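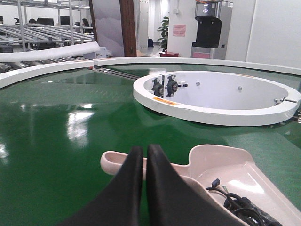
Gripper comparison on the loop conveyor: first results

The bench trials of the two parallel grippers moved to the green loop conveyor on Thursday. The wrist camera stayed on for every run, mounted so that both fingertips remain in view at the bottom of the image. Cekov supplied the first gripper and Vernard the second. Both were run with the same matte black fingers with rounded tips, so the comparison covers the drive and the controller only.

The task was a pick from the belt surface, a lift, and a release into a tray. We logged 473 attempts, split across two belt speeds and a stationary baseline. Force limits were set once at the start and left alone.

With the belt stopped, the two units could not be separated. At the lower speed the Cekov closed sooner after the trigger, but it overshot its force limit on thin parts and had to be backed off by the controller. The Vernard was slower to close and held its setpoint. At the higher speed the Cekov missed 9 picks and the Vernard missed 17. Most of the Vernard misses were late closures. Two were tracking errors and should probably be charged to the camera.

Glare is the main open problem on the vision side. The belt is glossy, and the overhead lights leave white patches on it that the part detector reads as edges. Shortening the exposure helped on the left side of the loop and cost us contrast on dark parts. A polarizing filter is on order. Until it arrives, detections inside the brightest patches are masked and the arm waits for the part to clear them.

Cable routing also needs attention. On long reaches the Vernard lead pulls at the wrist and shifts the camera bracket slightly, enough to need a new hand-eye calibration at the end of a session. The Cekov lead is thinner and did not do this.

The Frerichs controller was used throughout. Its trigger-to-motion delay was steady at 145 ms, and the belt tracking offset was tuned to that value. The Mamonier controller is installed but has only been run with the arm unloaded. Its numbers will be reported once it has completed the same set of picks.

Run logs and the finger drawings are in the shared folder under "loop trials." Requests for additional part types should go in before the November session.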